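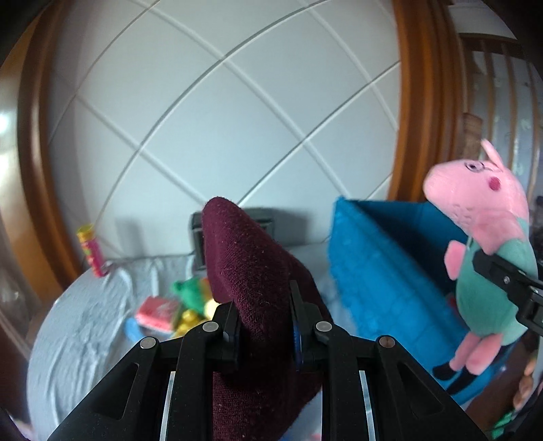
Datasets > Bedside Clutter > README

Last updated: 10 Aug 2020

# Bedside Clutter: a data card for a gripper comparison

This set exists to settle an argument. Condov makes a fingertip pad we like, Zirnik makes a cheaper one, and everyone at Callura had an opinion about which was better and no recordings to back it up. There are recordings now. The opinions have survived intact.

## What you get

- 337 episodes of hand-held gripper work, each one a folder with video, a jaw-width log and a text note
- 10 object groups, from soft toys to medicine boxes
- 3 known problems, listed further down so that you can't say you weren't told

We planned on 500 episodes. The rest were thrown out in review, most of them for timestamps that ran backward, which is a neat trick for a clock.

## Setup

The operator works with two hand-held grippers, one per hand, over a bed covered in toys, boxes and cloth. A bed is a terrible work surface. It sags, it wrinkles, and anything stood on it leans over at a moment of its own choosing. That is why we picked it – flat gray benches have been very well served by other datasets.

The camera rides on the gripper and uses a wide lens. Straight lines come out bent, so run the undistort script before you measure anything. Run it once. Running it twice gives you a different bent picture.

## Boxes

Tall cartons are the fair fight in this set. They have flat sides and a clear right way up, and they fold in if you squeeze like you mean it. Please score them on grip width and on whether the box keeps its shape, and leave speed out of it.
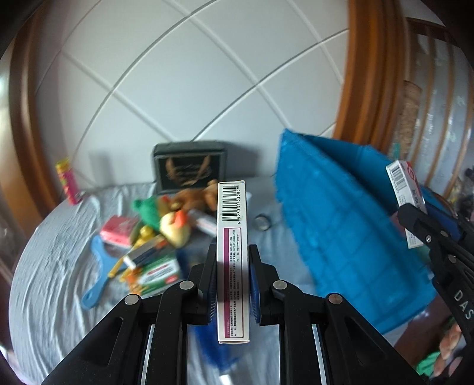
Sæther wrote back after trying the first release that box scores mean little without a force reading, because a crushed carton and a well-held one can log the same jaw width. They asked for a load cell in the next round and suggested, quite politely, that we stop using the word "firm" as a unit.

Fair enough. The load cell is on the list for the next release, and "firm" has been moved to the notes field, where it can do less harm.

## Cloth and plush

Cloth is where the two pads part ways. The Condov pad tends to pick up one layer, the Zirnik pad tends to pick up whatever is near, and which of these counts as a win depends on who you ask. We label the layers held and leave the verdict to you.
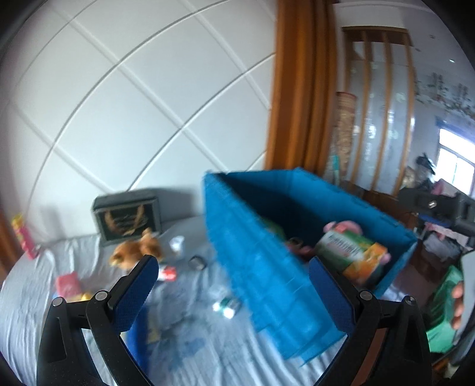
Episodes that involve a bin are tagged `bin` in the note. The tag covers both putting in and taking out, a choice made in March by someone in a hurry and now far too widely used to fix.

## Known problems

1. Jaw width drifts over long episodes. Re-zero from the opening frames.
2. Dark bins fool the auto exposure. Objects inside may be a shade or a rumor.
3. The left and right logs were swapped in the pilot folder. We swapped them back, then a merge swapped them again – check before you trust them.

## Use

Research and teaching are fine. If you publish a ranking of the pads, name the release you used and include the failures.

Related items
- Jaw width logger: setup notes
- Undistort script, with the one-run warning
- Pad wear log
- Kitchen Drawer data card (draft)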